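The Great Craft Table Reckoning

4th May

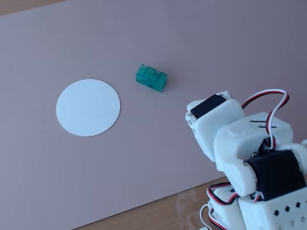 Pink sheet, white circle, one teal block. Progress, of a sort.

I have been putting off the craft table since February. It started life as the dining table, and in theory it still is one, but we have eaten on our laps for long enough that I now own opinions about trays.

The trouble with craft supplies is that every single item is small, cheap and impossible to throw away. I can part with a sofa. I once left a perfectly good armchair on the curb and didn't look back. But hand me a jar of mixed buttons and I turn into a museum curator – who knows what future generations might need with a button shaped like a duck?

So this weekend I cleared everything off the table and onto the floor, which felt tremendous for as long as it took me to need the bathroom and discover I had walled myself in. Then I put the big pink sheet down over the wood, mostly because I like the color, and set myself a rule: only things that had earned a place could come back up. One at a time. With a reason.

The white paper circle went first. I have a stack of these, left over from the year I was going to make a garland for my niece's birthday. The garland needed 280 circles. I cut them all by hand over two evenings in front of the television, threaded a handful, and bought a banner from the store on the morning of the party. The banner was fine. My niece was four and would have been happy with a roll of paper towels. The circles have been in a shoebox ever since, and they are lovely circles, I'll say that for myself. I have a steady hand and poor follow-through.

My reason for keeping them: they make good gift tags. I have never made a gift tag in my life. It was allowed anyway, as I was the only judge present.

Then the teal block. It's one of the see-through ones, and if you set it anywhere near daylight the inside goes a deep turquoise, like something you'd be charged extra for in a hotel lobby. It has no companions. I've been through every box in the house and there isn't another piece like it, so either the rest of the set went off to the charity shop in a bag I don't remember packing, or it got here on its own. I don't build things with blocks. I am a grown woman with a mortgage. It stays, because I looked at it on that pink and thought it was the prettiest thing I owned, and that includes the good plates.

This is where I lost most of an afternoon, if you're wondering. You put a teal thing on a mauve thing and suddenly you're not tidying anymore, you're choosing paint. I moved the circle over a bit. I moved the block up a bit and turned it on the diagonal. I went and made coffee and came back to look at it fresh. The floor, meanwhile, was still covered in yarn.

My friend Rosario Ruggiero came by to return a casserole dish in the middle of all this. He picked his way across the room, looked at the table for a good while, and asked if I was all right. I told him it was a system. He has known me long enough to have heard about other systems. There was the one with the color-coded envelopes, and the one where every drawer had a list taped inside it, which worked beautifully until I put something in a drawer.

He did help, though. He sat on the floor and sorted the yarn into yarn and former yarn, and he was much more ruthless than I would have been. Anything that had felted itself into a lump went in the trash bag. I rescued one lump when he wasn't looking. It's a nice green.

Some notes from the floor, for anyone facing a table of their own:

Glue sticks do not keep. I had a bag of them and every one had shrunk to a hard little pebble at the bottom of the tube. I twisted each one up anyway, hoping.

Glitter was never in the glitter tube. It was in the carpet, and also in the scissors, and later in my sandwich.

If you find a half-finished cross-stitch and can't tell what it was going to be, it's allowed to go. Mine was either a lighthouse or a saltshaker. Rosario said milk carton.

Count nothing. I made the mistake of counting the felt-tip pens and got to 116 before I thought to check whether any of them worked. Testing them took up the back of an entire phone bill and I kept the purple ones, which I never use.

By evening I had a decent-sized box to give away, two bags of trash, and a shelf in the hall closet with actual space between the things on it. I've labeled the shelf. I know, I know. The label says "paper etc." and I already don't trust the etc.

What I haven't managed is putting anything else on the table. I was supposed to be working my way through the floor pile, bringing back the sewing basket and the good scissors and the tin of ribbons, and every time I picked something up it looked wrong next to the block. The ribbons were too much. The scissors have orange handles, and I won't discuss it. So the sewing basket is living on a dining chair for now and the ribbons are on top of the fridge.

There's a tiny dark speck on the sheet, up near the block. I only spotted it when I looked at the picture properly. Once I would have gone straight in with a damp cloth and ended up washing the baseboards.

Next weekend I tackle the sewing basket, which has a lid that doesn't close and a bottom layer I haven't seen since we moved in. Rosario has offered to come back if there's dinner in it. He asked where we'd be eating, and I've found him a tray.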